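Re: [handgrip-users] how many demos before first training run?
20 Dec 2024

Quick one before the building shuts, sorry for the state of the typing. Answers under the bits I've kept.

> We are about to start collecting for the Clivon task (pick up block,
> put it down in the marked square) with two hand-held grippers. Plan
> was to get 900 demos in one go and then train. Is that sensible or
> should we stop earlier and look? Also not sure wether to keep the
> runs where the person fumbles it.

Stop earlier. Please. We did the whole lot in October for Titby without training on any of it, and then found one of the two grippers had a slipped lens mount for most of it. Pictures fine, poses rubbish. Had to bin the lot from that gripper and do them again.

What we do now: 30 demos, train something small overnight, look at it in the morning. It will be bad. You want to see in what way it's bad. If the arm goes to the same spot every time wherever the block is, your starts are too alike. If it gets there and dithers, check your gripper width signal before you blame the model.

Fumbles — keep them if the person recovers and finishes. Drop them if they give up or put the thing down and start again with the recording still going. We tag them at the time, with a key press. Doing it afterwards from video is misery and you get it wrong.

> Does the surface matter? We have a dark bench and a white one and
> can only book one of them properly.

Mattered more than I thought it would. We went for white because the fingers on ours are dark green and the width estimate comes off the camera, so it wants to see where the fingers end. On the dark bench it kept losing an edge. If your fingers are pale do the opposite, I suppose, haven't tried. Watch the shine though. A lamp straight overhead gave us a bright patch that moved about as the gripper moved and the model seemed to love that patch.

> Objects: we only have clear-ish plastic blocks at the moment. Bad
> idea?

Harder but not bad. Nam is all see-through stuff by design. The frosted ones are OK, you still get the edges and there's a shadow to go on. Properly clear ones we gave up on for the first round and put back in later once the frosted ones were working. I would not mix both from day one.

> How far from the object should each demo start?

Vary it, and more than feels natural. People drift into starting dead in line with the block with the fingers already lined up, because it's quicker. Then the model only knows how to go straight ahead. Start with the block off to one side, or near the edge of the view, or a good way back. 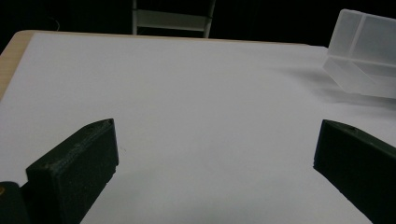 And start with the fingers open, every time, fully open. We had one batch where half the starts were part closed and the model learned to open and shut on the way over like a crab. Open, hold still for a moment, then go. The hold matters for the sync as well, our script cuts each run at the first proper movement and if you're already moving when you press record it cuts in the wrong place.

Other things while I remember, no order:

- clean the table between batches. Specks and bits of tape stay in the same place for a whole session and end up being a landmark.
- leave the room a bit messy behind the table, chairs wherever. Move them now and then. Barar was collected in front of a bare screen and fell over completly when we took it next door.
- swap people. Everyone has their own speed. With only one person you get a model of that person.
- 21 in a sitting is my limit, after that I get sloppy and the approach gets shorter and shorter. Yours may differ but do stop when you notice it.
- redo the calibration if a gripper gets dropped, even if it looks fine. See above re Titby.
- write down which gripper did which run!! The folder name is enough.

> Last thing, is anyone willing to share their filtering script?

Yes, mine, but it's got our paths all through it and it assumes the tag file sits next to the video. Will strip it down and post it here after the break. If you need it sooner mail me off list and you can have it as is — no promises that it runs.

One question back: are you logging gripper width off the camera or have you got an encoder on it? If it's an encoder then ignore half of what I said about the white bench.

Off to catch a bus.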